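拆旧台式机用哪种夹爪？标称指标差不多，价格差一大截

机器人与自动化 › 末端执行器 › 选型
3 个回答 · 按得票排序

提问：Deepika Annamalai

我们在做旧台式机拆解的小课题，任务有拔内存条、松线缆接头、取硬盘托架，后面可能还要做电源拆卸。臂已经有了，协作臂，不打算换。现在卡在夹爪上。

手里有两份报价。一个是 Vostum 的平行夹爪，行程 50 毫米，指尖平的，贴一层软垫。另一个是 Flendisik 的连杆式两指夹爪，指尖可以换，价格高出一大截。两家的销售都说“机箱内作业没有问题”，两家的演示视频拍的都是在桌面上夹方块，所以这句话我不太信。

想问三件事：
1. 在机箱里面干活，到底是行程重要还是夹爪本体的外形重要？
2. 腕部相机有没有必要装？还是工位旁边固定一台就够了？
3. 控制器要不要跟着夹爪厂家买一套？Flendisik 那边一直推他们自己的控制盒。

预算不算宽裕，买错了要等到 April 才有下一笔钱。希望有真正拆过机器的人回答，抄样本参数的就不用了，样本我有。

回答一（已采纳）：Vaida Lukoševičius
编辑于 3 月 2 日，星期五

先泼点冷水：你问“哪种好”，谁给你一个干脆的答案，你都应该怀疑一下，包括我。我们用的是连杆式，我不认为它在所有动作上都比平行夹爪强。

第一个问题，行程基本可以不管。内存条多厚你量一下就知道，接头也大不到哪里去，50 毫米用不完。麻烦在本体。机箱侧躺着放，手腕从上面往下伸，电源、硬盘架、前面那排支架把空间挤得很窄，指尖还没碰到东西，连杆先蹭到钣金了。连杆式还有个毛病，张开的时候两侧会往外鼓，样本上的宽度往往只给闭合状态。你让厂家给张开到各个位置的外轮廓图，给不出来的就先别付款。平行夹爪的毛病是本体方，指头短，伸不进去，加长指又软。我们试过一副加长指，夹着接头往外拔的时候指头自己先弯，数据没法看。

内存条这种活，夹爪只占一半。两头的卡扣要先拨开，单臂两指没有多余的手。要么做个小工具放在旁边的工装板上，要么用一根指头去压，后一种办法我们的成功率很难看，就不贴出来了。

第二个问题，腕部相机我建议装，但别指望太多。它离得近，接头和插槽看得细，代价是画面下面一大块永远是夹爪自己，而且机箱里暗、台面铝条又反光，曝光很难两头顾到。固定相机看得全，知道机箱、工装板和臂的相对位置，可手腕一进去就挡住要看的地方。两个都装，分工：固定的管大范围，腕部的管最后那一小段。只买得起一台的话，我会选腕部，不过这是我的偏好，拿不出对比数据。

第三个问题，别买控制盒，至少先别买。先问清楚夹爪能不能直接走你那台臂的末端接口，能走就够了。厂家说他们的盒子“力控更细腻”，我问过细腻多少，对方发来一份 PDF，里面没有一个数字。

还有一条，报价单上不会写：问备用指尖多少钱、多久到货。拆旧机器全是毛边，软垫磨得很快，我们第一副没撑多久就开始起皮。

下面放三张我们工位的图，前两张是腕部相机，第三张是固定相机。先看指尖周围还剩多少余量，再去看参数表。
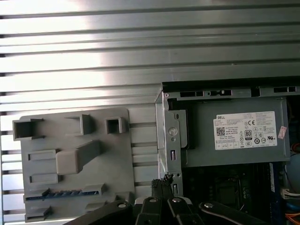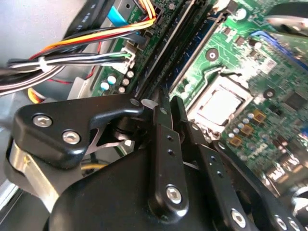
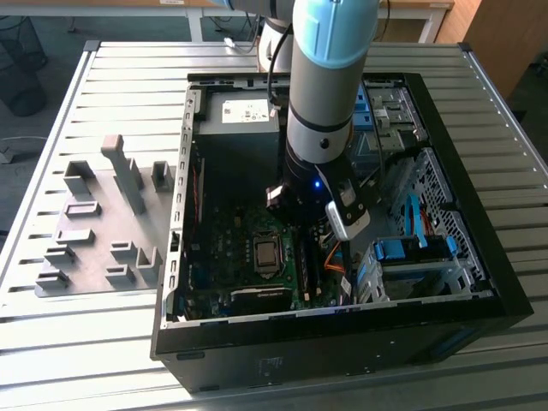
图注：三张都在同一工位，对象都是打开的台式机机箱，夹爪均为黑色两指。图三左侧台面上的灰色板是工装板。

评论（3）

Deepika Annamalai：外轮廓图这条太有用了，已经发邮件去要。Vostum 当天就回了，Flendisik 说“需要内部确认”。

Karthikeyan Pillai：腕部优先这点我保留意见。手眼标定一漂，腕部相机给你的就是很清楚的错误位置。多久重新标一次？

Vaida Lukoševičius：换一次指尖标一次，撞过也标。你说的漂移我们遇到过，所以我才说最好两个都装。

回答二：Thirumalai Nadar

补充一个便宜的验证办法。别急着下单，按两家的三维模型各打印一个假夹爪，尺寸对就行，不用能动，张开和闭合各打一个。装到法兰上，臂开手动引导，往机箱里每个要去的位置都塞一遍，拍照记下来哪里碰。我们当时列了 18 个位置，销售说全都能到的那款，有 5 个进不去，其中一个是主板电源接头，等于白买。打印加装夹一共用了两天。

注意臂的姿态也要一起试。手腕转 180 度之后腕部相机的线会不会绕住，很多人装完才发现。线从臂外面走的，那一段要留够，也别留太多，多了会挂在机箱边上。

至于夹持力，样本上的最大值意义不大。我更关心最小稳定力，夹排线用得着。这个数厂家爱写“可调”，你让他写下限，写进合同。

回答三：Ju-won Cho

我们用的 Quintero，挺好的，没遇到什么问题，推荐。控制器用 Wutness 的，插上就能用。

评论（2）

Karthikeyan Pillai：拆什么？拆了多少台？指尖是哪种？

Ju-won Cho：目前主要是搬盒子，机箱还没试，但应该差不多。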